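The sign on the door said OPEN DAY in letters cut from orange paper, and under it somebody had taped a smaller sign that said PLEASE USE OTHER DOOR. I used the other door. It led to a loading dock, then a hallway, then a table with name tags and a bowl of mints, and by the time I had my name on my chest I had already seen more of Stelton than the tour would show me.

Stelton is the automation lab that moved into the old seed warehouse in Nalville two years back. The town was promised jobs, and there have been some. It was also promised openness, and so once a year, in April, the people who work there put on matching shirts and let the rest of us in to look at robots. I have lived here long enough to remember the seed warehouse's own open day, where you got a free packet of radishes. I went in prepared to be hard to please.

I should say where I stand. I write a column about local matters, mostly parking. I have no training in machines and own a dishwasher that I address in the formal manner. Last spring our county board put up 800 dollars toward buses for the open day, so that school groups could go, and I wrote at the time that this was money well spent. Several readers disagreed. One of them sent me a picture of a pothole. I felt I owed it to him to go and see.

The first stop was a warehouse cart made by a firm called Hevent, which Stelton uses to move bins from one end of the building to the other. It came toward us at the speed of a man looking for his glasses. A child stepped in front of it and it stopped. The child stepped away and it went. The child then did this for as long as his father would allow, and I have to say the cart held up better than I would have. There was applause, which I thought was generous, as stopping when a child is in the way is something we expect even of teenagers.

Our guide was Peninah Nyamweya, who runs what they call the manipulation group. Manipulation, in this trade, means picking things up. I mention it for the benefit of the woman next to me who wrote the word down and underlined it. Nyamweya had clearly given the talk before and had decided at some point to stop selling. She told us that picking up a mug is hard. She said that picking up a mug that is next to another mug is harder. A man in the back asked when the robots would be able to do his laundry, and she said she would like to know that too.

I liked her very much. I had come for the other kind of talk, the kind with music under it, and I had a few remarks ready that I then had no place to put.

In the second room there was a real arm bolted to a real bench. Its job that morning was to lift a wooden block off one square and put it down on another. On the first try it closed its fingers on the air beside the block and carried the air across with great care. It set the air down. It went back to its starting position looking, if you were inclined to see it that way, fairly pleased. On the second try it got the block. We cheered as if it had landed a plane.

Hyun-seo Koo, the engineer at the bench, did not cheer. He wrote something on a clipboard. I asked him which try he had written down and he said both, and that the first one was more useful. I have been thinking about that clipboard ever since. I know people who have run for office in this county and I can't name many who would write down the first try.

A boy asked Koo if the robot was sad when it missed. Koo said no. The boy did not look convinced, and I'll admit I was with the boy.

Then came the third room, and it's the third room I want to argue about, because it is the one people complained of afterward. There was no robot in it. There were rows of chairs and a big screen, and on the screen was a robot that doesn't exist, in a room that doesn't exist either, working over a table of groceries and kitchen things nobody will ever have to wash. This is called simulation. Nyamweya explained that before an arm is allowed near a real mug it gets its practice on pretend ones. The night before our visit the pretend arm had made 2,000 attempts at its table. The real one across the hall gets tired of us, or its motors do, long before that.

You could feel the room cool off. Tumaini Laizer, who taught shop at the high school until he retired and taught me which end of a chisel to respect, leaned over and said he hadn't come out to watch a cartoon. Others said the same in the parking lot, and one wrote it on the comment card, in capitals, with a drawing.

I understand the feeling. You go to an open day to see the thing. If the bakery let us in and then showed a film of bread, there would be words. But I think Laizer is wrong, and I have told him so, and he has told me some things back.
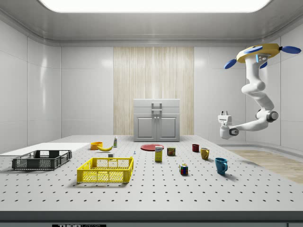

*On the big screen in room three: the simulated arm and its tableful of practice objects.*

Look at what they gave it to practice with. There is a banana. There are mugs in three colors, a Rubik's cube, a yellow crate with handles, and a can that I would swear I have eaten from at a campsite. The tabletop is full of little holes in neat rows, and the arm comes down from overhead like a relative checking on the gravy. Somebody sat in an office and decided that a machine getting ready for the world should know about a banana. I found this more touching than anything the cart did.

It is also, I'd argue, the honest room. The cart is a finished product and is there to be liked. The arm with the block is a bit of theater, even with Koo and his clipboard standing by it. The dull screen is where the hours go. When I asked Nyamweya how her group's week divides up, she said most of it was spent in front of pictures like that one, working out why a shape that is easy for a toddler is a problem for a gripper. If you want to know what your neighbors do all day, there it is, and it looks a good deal like what the rest of us do all day, with a better banana.

My complaint is a different one. The pretend room is too nice. The walls are clean and white, the cabinet doors are shut, and light comes down from a big bright panel overhead as if the weather had been paid for. There isn't a crumb. I raised my hand and asked whether they had a messier one, and Tatu Magesa, who builds these rooms, took the question more seriously than it deserved. She said they change the lighting and shift the objects, and that they are working on clutter. I offered her my kitchen as a reference. She asked for my email, and I don't believe she was joking.

That's the part I'd push on, if anybody at Stelton reads a parking column. A machine brought up in a spotless room is going to get a shock in Nalville. Our mugs have spoons in them. Our bananas are under the mail. If these arms are meant to end up in places like Shemweta, the care home out by the reservoir that was mentioned more than once on the tour, then I'd like the people of Shemweta to be asked what is on their tables, and I'd like it done early, while changing the pretend table is still cheap. Mutua Temba, who manages the kitchen over there, tells me he hasn't had a call. He has opinions about lids - he gave me several, and I pass them along free of charge. A lid that is on crooked, he says, will beat a tired human being, so he'd like to see it tried on the robot before it's tried on his breakfast shift.

As for the buses, I still think it was a fair use of the money. The school kids sat through the third room better than the adults did. They have spent their lives watching little figures on screens fail at things over and over, and they took it as normal. Two of them were calling out advice. One wanted the arm to go for the cube, and there was a strong faction for the can.

If the board pays again next year, I have two requests. Put the screen room first, before we've been spoiled by the cart. And bring Koo's clipboard out and let people read it. I asked if I could, and he turned it around for me. It was mostly misses, with the date and a short note beside each. "Too far left," said one. "Fine until it wasn't," said another, which I have since used in a column about the roundabout.

I took a mint on the way out. The orange sign had come down on one side by then, so that it read PEN DAY, and people were still trying the wrong door.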